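Print | E-mail

Presesia 24 Combination Oven

Thu 16 February
By the Mevivance Product Information Office

The Presesia 24 is a countertop combination oven intended for restaurants, hotel kitchens and catering firms. It is supplied by Mevivance and built at the Szalai plant in Prurkmont. The unit bakes, steams and roasts, and may be set to change from one mode to another during a single program.

The cooking chamber holds 11 half-size pans. Temperature may be set up to 400 degrees Fahrenheit in combination mode. The control panel stores 141 programs, which the head chef may lock with a four-digit code.
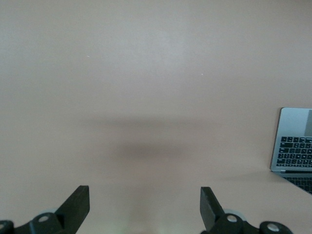
Mevivance Commercial Kitchens Department

The oven must be placed on a level surface capable of bearing its full loaded weight. Water and drain connections are at the rear. Installation is to be carried out by an approved fitter, and the signed installation form should be returned to the Department before first use.

A warranty of 24 months applies to parts and labor. Door seals, lamps and filters are treated as wearing parts and are excluded. Customers replacing an earlier Presesia model may keep their existing pans and racks.

Requests for price lists, spare parts and staff training should be sent to the Department in writing. Please quote the serial number shown inside the door.

Related items
Presesia 24 Stand and Rack Set
Szalai Water Filter Kit
Presesia Door Seal Replacement
Cleaning Schedule for Combination Ovens
Prurkmont Service Center: Opening Hours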